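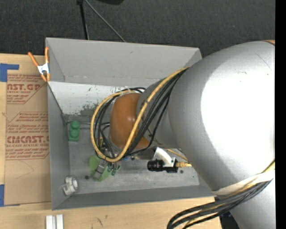

Keeping a clue log for a mystery drama takes two passes through the show, one for fun and one with a pen. I use paper cards for the second pass, one clue per card, and I don't sort anything until the last episode is done. Until then the cards go into one container. A large metal bin with an open top, like the gray one on the wooden tabletop, has plenty of room for a long series. A shoebox is fine for a short one.

What you need

Index cards, a pen, a pack of colored dots, and the episodes with subtitles you trust.

Step 1. Watch the whole drama once without stopping. If something nags at you, remember the episode number and leave it there.

Step 2. Start again from episode one. Pause when a character says something that doesn't fit what you now know. Write the episode, the time on the player, who is speaking, and the line. Copy the subtitle as it appears, even if it reads badly.

Step 3. Make cards for props and background details too. In "Lindqvist" the missing letter shows up on a desk in Cendport long before anyone mentions it, and I had no card for it because I was only writing down dialogue.

Step 4. Put a dot on each card. I use green for clues that paid off, yellow for ones I'm not sure about, and red for ones the writers dropped. You will change your mind on the yellows.

Step 5. Sort by mystery and then by episode. My log for "Zamness" came to 183 cards, and about half of them belonged to the question of who Jevis was working for.

Step 6. Type it up. Keep the time codes in - readers will want to check them, and different streaming versions can be a few seconds off.

If you post your log, put the spoiler warning above the title and say which cut you watched. Special episodes get their own section at the end.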